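Equipment plan and purchase notes for the handheld gripper sets

README, kept together with the parts list and the quotes

What is in this folder

These are the planning notes for the handheld gripper equipment of the Işık project. The folder holds the parts list, the quotes from two suppliers, the request for the next budget round, and the comments I received on the draft. It does not hold the recordings. If you look for the data itself, please see the README in the recordings folder.

I write this for two kinds of readers. The first is the person who approves the purchase and wants to know why we ask again after July. The second is the person who will order the parts when I am away, and who should not have to repeat my mistakes.

Volkan Oral

Current state

We work with handheld grippers that carry marker cubes and small cameras. The first sets were bought one by one, from whatever money was left in other budgets. For this reason the parts are not all equal, and a spare from one set does not always fit the other. The new request tries to correct this.

Headband cameras are counted separately from the grippers in the parts list. In the earlier version they were hidden under "accessories", and we ordered too few. Please keep them on their own line.

The room is shared, with people standing and working near each other, so the plan must also include things which are not robotics at all: tripods, lamps, chairs, cable covers, a place for backpacks.

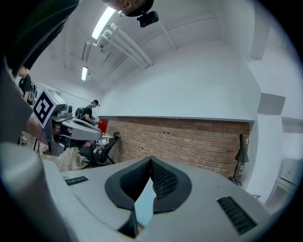 What we ask for

1. Two complete gripper pairs, Povberg body, with finger pads already mounted. Price per pair is 1,185 in the last quote, without shipping.

2. Spare finger pads, 18 pieces. The textured surface wears down and the pads should be changed in pairs, left and right together. In the first budget there was no line for pads at all.

3. Marker cubes, 26 pieces. We print the markers ourselves, but the cubes are ordered from Stestar. Their minimum order is lower than the one from Povberg, and they accept a return of unopened boxes.

4. Headband cameras, two, with spare straps.

5. Cables and mounting plates. There is one fixed amount for this, 160, and I ask that it is not reduced. Every time we reduced it, somebody bought a cable from the shop near the station at double price.

6. One additional lamp and one additional tripod.

Not in this request: computers, storage disks, furniture. The storage comes from the Jovier budget and has its own document.

Remarks on single items

Gripper bodies. The quote from Povberg is valid until the end of the quarter. After this the price may change, and they told us by mail that the gray plastic bodies will go to a different production site. I do not know if the dimensions stay the same. It would be safer to buy both pairs in one order, so that they come from the same batch.

Marker cubes. A cube with a scratched or bent marker is often noticed only when someone tries to process the recording. Then the session has to be done again, and this costs more than the cube. Please look at the marker faces before the session starts, and put a damaged cube in the return box. Do not put it back on the shelf "for practice". I did this myself and later it was used in a real recording.

Cables. The long ones are the problem. When one hangs down to the desk beside the working arm, the person has to pay attention to it during the whole task. The desk then fills up with adapters and extra loops that were never in any budget. My proposal is to order the length after measuring on the desk, with the camera mounted, and to add one cable clip per cable.

Lamps. A lamp with a conical shade is good enough. We do not need studio lights. But order the same model again, or the color of the light will differ between the desks.

Delivery. Stestar delivers in one box. Povberg sends bodies and pads separately, and the invoice comes with the second package. Do not sign off the order when only the first package has arrived.

How to use the parts list

The list is one table, one row per part. The columns are: part name, supplier, number ordered, number received, unit price, remark. Prices are without tax. If a price is missing, we have no valid quote, and you should not take the number from an older version of the file.

When a part is replaced by another model, please add a new row and write "replaced" in the old one. Do not overwrite. We need the old rows for the yearly report.

Open point: shared desk or second desk

At present the cube handling is done at the desk by the brick wall, together with the cameras and their cables. A second desk would give space for a fixed camera position, but it needs another power line and another lamp. I left it out of the request - the amount would go over the limit for a simple approval.

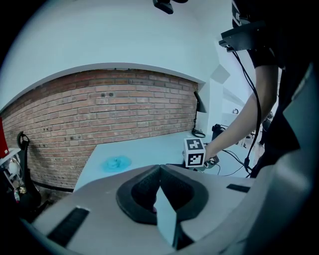 Comment received on the draft, from the Stestar side of the project: I would not leave the second desk out. You ask for two new gripper pairs, and then both pairs wait for the same table. If the limit is the problem, take one pair now and the desk now, and the second pair in the next round. Also, please check the 26 cubes again. With one pair less you can order fewer.

My answer: the point about waiting is correct. But one pair now means two batches, and I explained above why I want to avoid it. I have asked Povberg if they can reserve the second pair from the same batch and invoice it later. If they agree, I will change items 1 and 3 and move the desk into the request. Until they reply, the version in this folder is the valid one.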